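The Winter Room

Unnur Bergmann came to Dusent with one suitcase and a letter that said she could have the room over the bakery until May. The bus driver put her suitcase on the snow and told her the name of the street two times, slowly, as people do with a foreigner. Then he closed the door and the bus went down again to the valley.

The landlady was called Mrs. Kozłowski. She was small and she walked in front of Unnur on the stairs with one hand on the wall. She showed the stove, the window which did not open, the other window which opened too much, and the bed. On the bed was a white cover with thin gray stripes.

"My sister slept here," Mrs. Kozłowski said. "You will hear the oven at three in the morning. After one week you will not hear it."

Unnur had come to write down the words of the old language of the valley. In the whole district there were now about 30 people who spoke it from childhood, and most of them were past eighty. The institute in Plornus had given her a recorder, a box of paper cards and a list of 1037 words which a schoolteacher had collected long ago. She had to find out which of them were still alive. For every word she should write who knew it and what this person said about it.

In the first weeks almost everyone told her that they knew nothing. They gave her coffee and they talked about their knees. An old man who repaired clocks said that the language was only good for calling goats, and there were no more goats. When she read to him from the list, he shook his head at every word, but at the word emolon he stopped with the small screwdriver in his hand.

"Where did you get that?" he asked.

"From the list. The teacher wrote beside it: fruit, winter, with a question mark."

"The teacher was not from here," said the clock repairer, and he did not want to say more.

She asked about the word in the post office and at the church door. One woman said it was an orange. Another said no, it was any fruit that came from over the mountain. A third one said it was the evening when you ate it. Unnur made three cards and put them together with a paper clip. Until then she had believed that a word is a thing you can hold, and that the work is only to pick it up from the ground before the snow covers it.

At night she heard the oven at three o'clock. After one week she still heard it, but she began to like it. The floor became warm under the bed, and the smell of bread came up through the boards. She lay awake and said the words quietly to the ceiling. She had a good ear but no one to answer her, and she thought that this was maybe how the language itself felt now, if a language can feel.

It was Mrs. Kozłowski who knocked one evening in the middle of December. She had a bag of fruit from the market and a purple towel over her arm. She did not ask for permission. She pushed Unnur's box of cards to the middle of the bed and spread the towel on top of it, and she set out the fruit along the front with great attention.
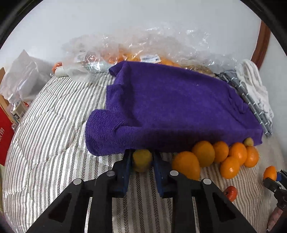

Oranges at the edge of the towel, on the striped bedspread.

"You go everywhere in the village asking," she said. "You did not ask in the house where you sleep."

"I thought you came from the north," said Unnur. "Your name..."

"My husband's name. He came from the north, to build the road. I was born behind the church."

She sat down on the only chair. For some time she looked at the fruit and her lips moved a little. Then she began to speak, and it was the old language, and it was nothing like the clock repairer and his goats. It was quick and soft and it went up at the end. Unnur understood maybe half. She did not turn on the recorder. Later she was sorry for this, and still later she was glad.

What she understood was this. Before the road, a man with a mule came over the pass one time each winter, if the weather let him. He brought salt and needles and a sack of oranges. A family could pay for one, not more. You did not eat it on the day it came. You put it where all could see it, and each evening one person of the house was allowed to hold it and say what he wanted from the next year. The others had to be quiet, even the father. When each person had held it, then you ate. The holding was emolon. The orange had another name, and this name Mrs. Kozłowski had forgotten.

"It must be one hundred years since there was a mule on that pass," she said, again in the language they both shared. "My grandmother still did it with us. My sister and I did it here, in this room, also when we were old and had oranges every day if we liked."

"And what did your sister ask for?"

"You cannot tell this. It is not done." She thought about it. "A radio," she said then.

They both laughed, and the landlady had to dry her eyes with a corner of her apron.

Afterward Unnur wanted to take a new card, but the cards were under the towel and she did not dare to move it. She wrote on the back of the bus ticket. She wrote: the holding, not the fruit. She wrote: each one in turn, the others silent. She looked at this and felt that it was correct and that it was also very little.

"Now you," said Mrs. Kozłowski.

"Me? But I am not of the family."

"You are of the house."

Outside, someone was pushing snow from the bakery steps. Unnur could not find a wish. She had wished for a good position at the institute, and for her mother to be healthy, and for the winter to be short, and none of these seemed to fit in that room at that moment.

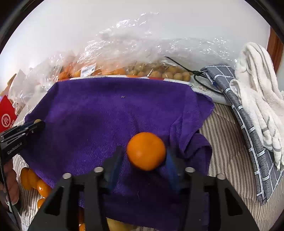 You must say it in the language, Mrs. Kozłowski told her, otherwise it does not count, and bad grammar does not matter, because my sister's grammar was terrible all her life.

So Unnur said it in the language. It was a short sentence with a mistake in the verb. The old woman heard the mistake, one could see it in her eyebrows, but she kept the rule and stayed quiet.

The next morning the clock repairer was standing in the bakery with a loaf under his arm. It was clear that the news had already come down the stairs and gone through the village. He looked at Unnur for a while and then he told her, in a rather angry voice, the other name, the name of the orange itself. He said it only once. She ran up to her room without her bread, with the word in her mouth, and pulled the towel from the box to get at the cards.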